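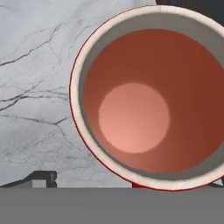

When do you have to redo the hand camera offset on a Drovus arm in the simulated kitchen cell?
Any time the gripper model or its mount is changed, and after any edit to the arm's base position.

plorkau_bench
Posted in: Cell setup and upkeep
That's from the sticky and I followed it. Changed the gripper fingers in June, redid the offset, saved the cell. Microwave task still goes wrong. The fingers close short of the door handle every time. Counter pick-ups are fine. Offset file is version 479 if that matters. What else is there to check?

soudb
Check the home pose. If you saved the cell while the arm was sitting somewhere else, it takes that as home and all your approach moves start from the wrong place. Caught me out twice.
Souad Bensaid

plorkau_bench
Home looks right to me. I loaded it fresh this morning and did nothing but let it settle before I took this. 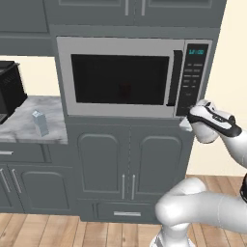 The joint values match the old file to the last digit, so I don't think it's home. Step time is the same as well. I can post the joint limits if anyone wants them.

lostik_user
It's the base. Put it 20 mm nearer the cabinets and stop fiddling with the offset.

soudb
Please don't do that before you know what's wrong. Moving the base means redoing the offset anyway, and then you've changed two things at once.

lostik_user
It worked on mine.

soudb
Yours has the old fingers on it.

i_oda
Agree with Souad. Look at the finger length in the gripper file. The Lostik importer keeps the tool point from the previous gripper unless you clear it. If the old fingers were longer, you will stop short on anything you approach straight on, and coming down from above you can easily miss the error. Steps:
1. Open the gripper file and note the tool point.
2. Delete the line, save, reload the cell.
3. Put in the new value by hand.
4. Run the door approach with the speed at a quarter.
Itsuki Oda

plorkau_bench
Tool point was the old one. Cleared it, put in the new value. Door approach now reaches the handle. Do I need to redo the offset again after this?

i_oda
No, the offset is taken from the wrist, so it doesn't care about the tool point.

lostik_user
I'd redo it. Takes five minutes.

plorkau_bench
Did it anyway. Same numbers as before. Overnight log has 2,214 door approaches, 2,133 good. I'll go through the rest when I get time, most of them look like slips on the pull.

soudb
Slips are a friction setting. Start a new thread for that one please.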